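Home | Stock | Fittings | Gallery | Contact

Baskets and handles, store equipment gallery

Sterari keeps a list of the hand baskets and bins on its floor, for use when parts are ordered or a unit is retired. The hand basket list was last revised in May and runs to 747 units. Stock numbers are held in the Distport register and are not repeated on this page.

Hand basket, empty

Light gray plastic with a smooth, round handle. The part widens toward the right rim.

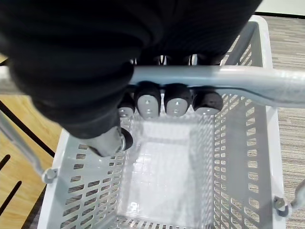 Hand basket, loaded

Goods inside, one item yellow and cream-white, and some red showing. The grip is over the bar. Maximum load on the floor is up to 37 pounds, with the handle fully raised before lifting. 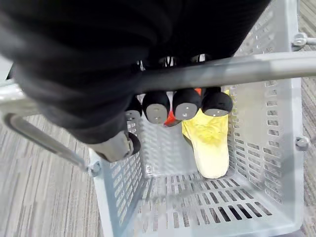
Nayeli Lozano asks that the load limit be stated for the handle and the basket body separately. In her returns the pivots fail well before the floor panel does, and she would like pivots stocked in packs of 5. The request has been added to the parts list.

Mesh basket, soft goods

White perforated walls, small rectangular openings in a grid, thick gray bar along the rim. Pale yellow cloth on the floor of the basket.
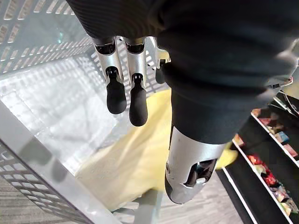
Part numbers

Replacement handles are listed under 3,907. Rim bars are ordered separately.

Contact: Oľga Skála, Sterari equipment desk | © Sterari | Back to top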